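Flemholm
製品一覧　導入のご相談　資料　お問い合わせ

Ruvisis　両腕押し運び推定モジュール
ヒューマノイド用ソフトウェア／研究機関向けライセンス
2018年3月6日更新

こんにちは、開発担当のMarietjie Modiseです。Ruvisisは、ヒューマノイドがキャスター付きの家具を両手でつかんで動かすときに、家具がどっちへ逃げようとしているかを腕の関節の情報から推定するモジュールです。手首の力覚センサーは使いません。製品ページなのに私のおしゃべりが長いとよく言われるんですが、今回も長いです（すみません！）。

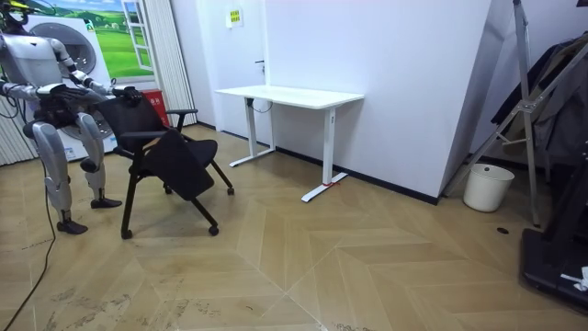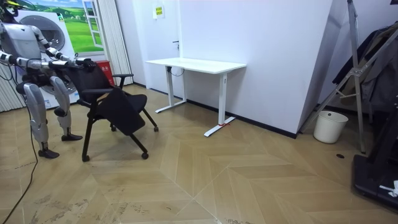
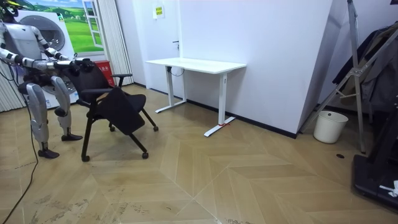 キャスター付きの椅子と、背もたれへ腕を伸ばしたヒューマノイド。

■なぜ椅子なのか
箱を持ち上げる研究はたくさんあるのに、椅子を押す研究となると急に少なくなるんですよね。人間なら片手でひょいと済む用事なので、簡単そうに見えるのかもしれません。でもキャスターって本当に気まぐれで、前回止まったときの向きが残っているせいで、まっすぐ押したつもりでも最初の一瞬だけ横へ振れるんです。私たちはこれを「初動の首振り」と呼んでいて、開発期間のかなりの部分をこの一瞬に使いました。

最初はカメラで車輪の向きを読もうとしました。これがなかなか厳しかった。座面や脚の陰に入る車輪がどうしても出てくるし、黒い車輪に黒い脚だと輪郭があやふやで、照明を変えるたびに調整のやり直しです。それで同僚のKayode Etimが、見えないなら手で感じればいいのでは、と言い出して、今の方式になりました。

■方式のあらまし
1. 背もたれを両手でつかんだら、押す前に左右の腕でごく小さく交互に力をかけます。社内では「探り」と呼んでいます。
2. そのときの関節角の遅れとモーター電流から、左右それぞれの抵抗の大きさを推定します。
3. 推定値をもとに400ミリ秒先までの家具の動きを予測し、両手の目標位置を補正します。
4. 動き出したあとも補正を続けます。推定値の出力は100Hzです。

二番目のところが肝で、ここには小さめの再帰型ネットワークが入っています。大きいモデルも試したんですが、学習に使っていない床へ持っていくと急に自信満々で間違えるようになって、小さいほうに戻しました。地味ですけど、今回いちばん勉強になったのはここです。

■学習データ「Pesetti」
学習には自社で集めた操作データPesettiを使っています。収録は969エピソード、どれも人の遠隔操作でキャスター付き家具を押したり引いたり向きを変えたりしたものです。中身は椅子が中心で、ワゴンと小型の引き出しが少し入ります。

面白かったのは、データを増やせば増やすほど良くなるわけではなかったこと。400エピソードあたりまでは予測誤差がすとんと下がるのに、そこから先は椅子を足してもほとんど変わらず、床の種類を足したときだけまた下がるんです。目地のある木の床、短い毛のカーペット、つるつるの塩ビ床。椅子のコレクションばかり増やしていた去年の自分に教えてあげたいです。

失敗したエピソードも消さずに入れてあります。片手が滑って外れたもの、車輪が床の段差で引っかかったもの、操作者が途中であきらめたもの。失敗の直前には抵抗の左右差に独特のくせが出るので、これを抜いて学習すると引っかかりの検出が目に見えて悪くなりました。

■試験でわかったこと
探りを入れた場合と入れない場合を、同じ椅子、同じ床で比べました。差がはっきり出たのは動き出しの部分で、探りを入れたほうは横振れが小さく、背もたれを握り直す回数も減っています。いったん走り出してしまえば両者の差はわずかです。長い廊下をひたすら直進するような用途だと、正直ありがたみは薄いと思います。

苦手なものも書いておきますね。
・背もたれがよくしなる椅子。しなりとキャスターの抵抗を取り違えることがあります。
・人が座っている椅子。対象外です。試さないでください。
・車輪がひとつだけ壊れている椅子。推定は合うのに、補正が追いつきません。
・荷物を片側に寄せて積んだワゴン。次の版で対応したくて、いまKayodeが唸っています。

■使うまでの手順
お手持ちのロボットに合わせた初期校正が必要です。腕を決まった姿勢に順番に動かしていくだけで、所要時間は20分。関節の摩擦は使い込むうちに変わっていくので、減速機やグリッパーを交換したときは必ずやり直してください。ここをさぼると、推定値がじわじわ片側に寄っていきます（私もやりました）。

校正ツールはNelという名前で同梱しています。画面は素っ気ないですが、左右の腕の抵抗がリアルタイムのグラフで出るので、眺めているだけでもけっこう楽しいですよ！

■動作条件
・両腕の関節角とモーター電流を外部から読み出せること
・手先の目標位置を外部から書き換えられること
・左右のハンドが対象を離さず保持できること（指の本数や形は問いません）
・非常停止を独立した系統で用意していること

■同梱物
・Ruvisis本体（実行ファイルと学習済みモデル）
・校正ツールNel
・Pesettiの閲覧用サブセット
・導入手引き（日本語、英語）

■よくいただくお問い合わせ
Pesettiの全データは公開しないのですか、というご質問が増えています。ライセンスをお持ちの研究室には、申請いただければ全エピソードをお渡ししています。一般公開のほうは、書式を整理しているところです。

片腕のロボットで使えますか、というのも多いです。探りの動作が左右の腕の差を見る仕組みなので、今の版では使えません。片腕用の試作は二月に一度動かしてみたんですが、推定が暴れてしまって、まだお見せできる段階ではないんです。

シミュレーションだけで試したい方には、記録済みの関節データを流し込む再生モードがあります。実機なしでも推定部分の挙動は確認できます。

価格は台数と利用期間で変わりますので、お問い合わせフォームからロボットの機種と床の種類を添えてご連絡ください。床の種類、忘れずにお願いします。返信は私かKayodeからお送りします。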